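**Stemarard wrist camera kit, after a season on our bagging cell**

Three stars, and one of those is for the bracket.

The cell is a small one: a Reltonik arm, two black fingers, and a steady supply of clear plastic bags that would rather be anywhere else. I bought the kit to teach pick poses without lying on the floor with a flashlight. It cost $963, plus $71 for a cable that I had assumed was the kit.

Mounting is easy. Four screws, a dowel pin, and a drawing that is correct except for the units. Calibration is where your Saturday goes. The software wants 55 poses of the dot board, and if it dislikes one it drops you back to the start screen with a cheerful chime. Do the wrist rotations first. Tighten the cable clamp before you begin, too, or you'll be calibrating the clamp.

Once it's in, the close-up view is handy for checking where the fingers sit against a bag. It is less handy when the arm moves at any speed. I run the approach at a crawl now and stop before grabbing a reference picture. Exposure also needs fixing by hand: leave it on auto and glossy film plus a white wall will keep it guessing all shift.

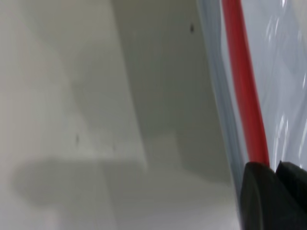

*Fingers at the lower end of the red rod, next to the clear sheet. Motion blur as delivered.*

Upkeep so far: wipe the lens weekly, check the bracket screws, redo the calibration after any bump. The Weidemann mount we had before needed shimming every month, so I'm not complaining much. Prudine sells a spare lens cover for less than Stemarard does, and it fits if you file one corner.

Would I buy it again? Yes, with the cable in the same order.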